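Subject: Re: [trip-planning] September group: rail legs, room list, deposit dates

Edem,

Replies inline. I have cut the parts we already settled.

> On the outward leg, Salamatu Dramani wrote that the group fare applies from
> 13 travellers. We have 19 on the list. Does it still apply if some of them
> join at Tesen and not at Bulex?

Yes, with a condition. The fare is worked out on the number of people named on the booking for each leg, so the two legs are treated separately. Bulex to Tesen needs 13 names and we have 15. Tesen to Divard needs 13 names and we have 19. If three people drop out of the first leg it goes back to the ordinary fare for everyone on that leg, including those who have already paid. The second leg is not affected.

The four joining at Tesen must be entered as a separate party under the same reference. If they are put on the main booking their seats from Bulex count as unused, and the operator may cancel the onward seats too. I have seen this happen on a different line and it took most of an afternoon to undo.

> The Ofori guesthouse has sent a room plan. Can you check it against our list?

Checked. Differences:

- Room 2 is shown as a double. We asked for a twin.
- Room 4 is on the top floor and there is no lift. It should be swapped with one of the ground floor rooms.
- The single supplement is charged per night in the plan and per stay in the quotation. I have written to them and asked which is correct.
- Breakfast is included. Evening meals are self-catering, in the shared kitchen on the ground floor. Crockery and cutlery are provided.
- Towels are included, changed once during the stay.

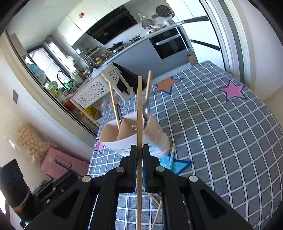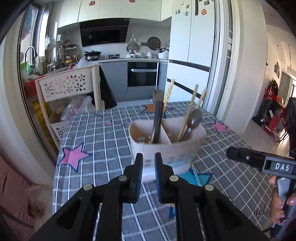
## Deposits

> When is the first payment due, and is it refundable?

There are two payments. The first holds the rooms and is not refundable after the guesthouse confirms in writing. The second is the balance, payable on arrival by card or bank transfer. They do not accept cheques.

The rail booking is separate and is paid in full at the time of issue. Names can be changed once without charge up to the evening before departure. A second change costs the same as a new ticket, so please do not send Salamatu a name unless the person has agreed to go.

For the record, the order I would like to do this in:

1. Fix the list of names.
2. Get the corrected room plan from Ofori.
3. Pay the room deposit.
4. Issue the rail tickets.

Steps 3 and 4 can be done on the same day. Step 4 should not come before step 3.

## Connection at Tesen

> The timetable gives 13 minutes at Tesen. Is that enough with luggage?

It is enough if the train from Bulex arrives at its usual platform, which shares an island with the Divard train. If it is sent to the far side there is a footbridge with stairs at both ends. The lift on that side is listed as out of service until the end of September, so I would not plan on it.

The next train to Divard is two hours later. Group tickets are valid on it if the delay was caused by the railway, but seats are not guaranteed. Taking the earlier departure from Bulex would give us 49 minutes at Tesen. It leaves at 07:40 in place of 08:16. I prefer the earlier one. Others on the list may have a view about the hour.

## Insurance

> Is everyone covered under one policy?

No. The quotation Salamatu obtained covers cancellation of the group booking as a whole. It does not cover one person cancelling, lost luggage, or medical costs. Each traveller needs their own policy for those. I suggest we ask for a policy number on the sign-up form, next to the emergency contact.

Still open:

- answer from Ofori about the single supplement
- the early or late departure from Bulex
- whether the bus from Divard station to the guesthouse needs booking for a party of 19

The bus company's office answers the telephone in the mornings only. I will try again at 09:00 and post the result to the list.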